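Chapter 11
Getting Hold of Things

I've been running the after-school robotics club at Skirkham for a good while now, and if there's one chapter I'd have loved to be handed when I started, it's this one. By now you've got wheels turning and lights blinking (if yours aren't, go back to Chapter 2, no shame in it). Now we want to pick something up!

Picking things up sounds easy. You did it this morning with a toothbrush and you weren't even awake. But try telling a pair of jaws how to do it and you'll soon be asking yourself questions you've never asked before. Where do I come in from? How wide do I open? When do I stop squeezing?

My own club went wrong here in our first year. We entered the Brandden Cup, which that year was all about clearing a shelf, and we spent the whole of November on the arm and left the jaws till the last week. Lovely arm. It dropped everything. The team from Flovomcombe had a much plainer machine and beat us by 632 points, and when I went over to have a nosy at their notebook it was page after page of gripping by hand. They'd carried the jaws about and tried them on all sorts before a single motor was bolted on.

So we pinched the idea, and I've started every project that way ever since. You hold the gripper yourself, you do the reaching, and the jaws do the holding. Bottles are my favourite thing to begin with, and a bottle standing in an open cardboard box is better still, as you have to come down from the top and the sides get in your way.

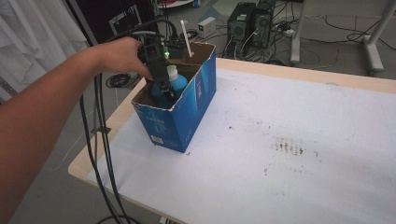
11.1 Before you start

You'll need a gripper you can hold in one hand, a plastic bottle with a cap and a cardboard box with the top open. A tatty box is fine. Lay a sheet of paper on the table first so you can scribble on it, and let your cables hang in nice long loops, because a tight one will tug your wrist just as you're lining up.

Work in pairs, one gripping and one writing. Do 15 tries each, then swap. For every try, write down where the jaws met the bottle (near the cap, the middle or low down) and what happened when you lifted. Please write down the bad ones too! I've still got the Lozano project notebook from our second year, and the drops are the bits I go back to.

Keep your pages somewhere safe. We'll be using those numbers in 11.2, when we work out how hard the jaws need to squeeze.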